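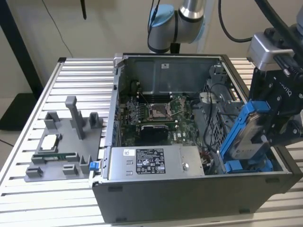

Grivero slotted aluminium bench top: review after 132 machines

Reviewed by Rakiya Danladi
Posted 04/03/2021 in Workshop furniture

Price paid: £195, top only, delivery extra
Used for: stripping and refitting desktop computers
Period of use: six weeks
Also considered: Plestitz laminated board, Drirkurum rubber-faced top

Background

Our workshop takes in office desktops at the end of their lease, strips them to a bare board, tests the parts and rebuilds whatever is worth rebuilding. The job in the photo is typical: a Dell tower on its side with the panel off, the CPU socket open, the power supply still fitted and the drive in its blue caddy. The bench therefore has to take a steel chassis being laid down, turned and slid all day, along with screws, clips and small boards that must not get lost or damaged.

The old top was chipboard with a melamine face. The front edge had broken away where cases were dragged over it, and the face had worn through in the two places where most of the work was done. Chukwuemeka Wike wanted to replace it with the same again. I wanted something that would take a fixture without being drilled. We bought the Grivero.

Construction

The top is built from aluminium extrusions laid side by side along the length of the bench, with a narrow slot between each profile and the next. The finish is plain silver. The front edge is rounded, and this has turned out to be the most useful detail on the product. A case can be tipped over it and slid back without the edge digging into the plastic shell, and a forearm can rest on it for an hour without a red line appearing.

The profiles are joined from beneath with cross bars. Grivero supplies the bars, the bolts and a hex key. The key is too short to get proper force on the outer bolts and we used our own.

Assembly

The instructions are a single folded sheet with line drawings. They are correct but leave out the order of tightening. If the end bolts are done up first, the middle profiles sit slightly proud and the top will not lie flat. Leave everything finger tight, put a straight edge across the profiles, then work outwards from the centre. Ladi Bashir and I did it in this order on the second attempt and the straight edge showed no light under it. I checked again at the end of the review period and it had not moved.

The top is awkward to lift and needs two people. It also needs a stiff frame. On our original legs it rocked when a case was set down hard, so we fitted a cross brace at the back. That is a fault of the legs, but a buyer replacing only the top should allow for it.

Working on it

Sliding. A tower on its side moves easily along the grooves and less easily across them. This is helpful when undoing a stiff drive cage, where the push is usually towards the back of the bench. Moving a case sideways to the next position takes one hand.

Noise. Metal on metal is louder than metal on board. A power supply put down carelessly makes everyone look up.

Marks. Steel chassis corners leave fine scratches in the silver finish. They are visible at a low angle and cannot be felt with a fingernail. Anyone who wants a bench to look new should buy something else.

Small parts. The slots are the weak point. A short case screw will drop into one and has to be lifted out with a magnet on a stick or chased to the end with a screwdriver. Thermal paste gets in too and is slower to remove. We tried running a soft filler strip in the slots nearest the front. It kept screws out and also stopped us using those slots for clamps, so we took it out again.

Our answer has been to put nothing small directly on the bench. Loose components go in a grey 3D-printed fixture tray, kept to the left of the case. The shape we use now is the second version. The first had pockets deep enough to hide a part from anyone looking across it, and a tray of that kind is worse than a plain saucer.

Static

Bare aluminium conducts, and whether this matters depends on what is done on the bench. Grivero makes no claim for the top as an anti-static surface and it should not be treated as one. Boards that have been taken out of a case go on a dissipative mat at a separate station. For work inside a chassis we bond the top to the earth point, along with the wrist straps, through a proper cord with a resistor in it. No machine is ever plugged in on this surface. Powered testing is done elsewhere, on a board top, and I would not change that arrangement.

Cleaning

A dry brush along the grooves, then a cloth with isopropyl alcohol. The dust from an office computer is mostly fluff and comes out easily. Once a fortnight we run a vacuum with a crevice nozzle down each slot. Do not use a wet cloth, which pushes dirt down to where the brush cannot reach.

Comparison with the others

The Plestitz board is quieter, cheaper and kinder to fingers in January, when our workshop is cold enough for the aluminium to be unpleasant first thing. It has no slots, so anything fixed to it must be screwed or clamped at the edge. The Drirkurum top grips well, too well for our purposes, as a case has to be picked up to be turned. Rakiya Okonkwo has one at her station for laptop repair and prefers it for that.

Spares

I ordered a pack of end caps separately, Grivero part name Etim, after one was knocked off by a trolley. They push in and stay in. The price was reasonable. The uncapped ends of the profiles are sharp enough to catch a sleeve, and caps ought to be included with the top.

Rating

Flatness: 6 out of 6
Assembly: 3 out of 6
Resistance to wear: 5 out of 6
Handling of small parts: 2 out of 6
Value: 4 out of 6

I would buy it again for desktop work with a tray alongside. For laptops, or any job with a lot of very short screws, I would choose the rubber-faced top.

Comments

Ladi Lawal: Do the slots take ordinary T-nuts or only the maker's own?

Rakiya Danladi: Ordinary ones fit ours, the drop-in sort. Measure your slot before ordering a bag of them, as I have only tried the one make.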